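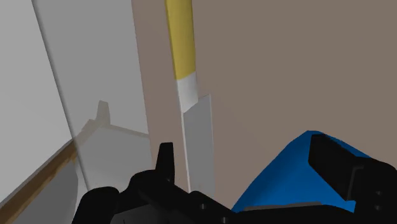 May 15, 2026

Sourdough log, loaf 49. Rye starter fed at 6:00 with equal weights of flour and water, doubled by 10:30. Kitchen at 71 degrees, a little warmer than last week, so I cut the water to 333 grams for 500 of flour. Cattaneo bread flour again, the last of the bag. The shop in Clonville has stopped stocking the large size and I will have to order it or get used to the Bidach, which takes up less water and tears when I stretch it.

Mixed at 10:40, salt in at 11:15. Four sets of folds, thirty minutes apart. By the third set the dough held its edges and came away from the bowl without scraping. I marked the straight-sided jar with tape and put a small piece of dough in it as a gauge. It reached the 50 percent line at 3:20. I have been letting it go to 75 percent since December and the last few loaves spread too far on the stone, so today I stopped early.

Shaped at 3:30. One seam opened near the end and I pinched it shut. Into the basket, seam up, then the refrigerator. I had intended an overnight rest but wanted the oven free tomorrow, so it got three hours. Noted here so that I do not compare this loaf with 47 and 48, which had 12 hours each.

Scored with one cut along the length, blade held low. The cut dragged for the first inch – the surface was softer than it is after a full night in the cold. I went over the start a second time and the line is uneven there. New blade next time. I have no record of when this one went in, and that should be written down too.

Baked covered for 20 minutes at 475, uncovered for 22 at 450. The Isico thermometer gave 207 in the center when the loaf came out. The dial on the oven door reads low by 15 degrees at this setting and I have stopped looking at it.

Height at the crown 3.5 inches, against 2.75 for loaf 48. Some of that is the shorter rise and some is probably the drier dough. I changed three things at once (water, rise, cold rest) and cannot separate them. Loaf 50 should keep the water at 333 and the rise at 50 percent, and go back to the long rest.

Cut at 9:15, too early, still faintly warm. Crumb even, slightly tight under the crust on the left side. Mild flavor, less sour than I like. The heel was good with butter.

Remaining: rye 194 grams, enough for the weekend feedings. Salt is fine. Order flour in the morning, and wash the second basket cloth – there is old dough dried into the hem.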